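Paewai Kitchen Notes: a collection of handed-down recipes

README, third revision

Welcome, and thank you for stopping by. Paewai is a collection of 941 home recipes, typed up from notebooks, index cards, the backs of envelopes and one very greasy calendar. It began when Lorraine Ngata inherited her aunt's recipe tin and asked a few of us to help her read the handwriting, and it has grown a good deal since then (the tin turned out to be the smallest part of it!).

What's in the folder

The main file is recipes.csv, with one recipe to a row. You'll find a title, the ingredients as they were written, the method as it was written, and a tidied version of both in modern measures. A second file, notes.csv, holds the scribbles in the margins, such as "too sweet for Dad" or "double for the shearers". There are 367 of those and they are, to my mind, the best thing here. The third file, units.txt, is our list of old measures and what we took them to mean. A "breakfast cup" gave us no end of bother and we settled on eight fluid ounces, though Hemi Ruddock still holds out for ten.

How it was put together

Each recipe was typed by one person and checked by another against the original page. Where the two couldn't agree on a word, we left it in square brackets with a question mark. Please don't take the brackets out if you reuse the text, as quite a few of them hide a real puzzle. Tegan Baxter did nearly all the baking chapters and Flynn Costigan took on the pickles, chutneys and anything involving a preserving pan.
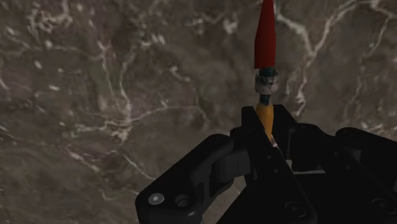 Computer render: red cone with a dark teal collar, on a brown and grey marbled surface with white veins.

Oven temperatures deserve a word of their own. Most of the older cards only say "slow", "moderate" or "hot", and we've turned these into Celsius using the table at the end of units.txt. They suit an ordinary oven without a fan. If yours has one, knock it down by 20 degrees or so and keep an eye on the edges.

Known gaps

Puddings are very well covered and vegetables hardly at all, which says something about what people bothered to write down. About 200 recipes give no serving size. Three have no method whatsoever, only a list of ingredients and the word "usual".

Using and sharing

You're free to cook from it, print it and pass it on, so long as you keep the contributors' names with their recipes. Corrections are very welcome. Send them to Hamish Bright with the row number and, if you can, a line on how you worked it out. He goes through them on a Wednesday evening, and the next revision is planned for June.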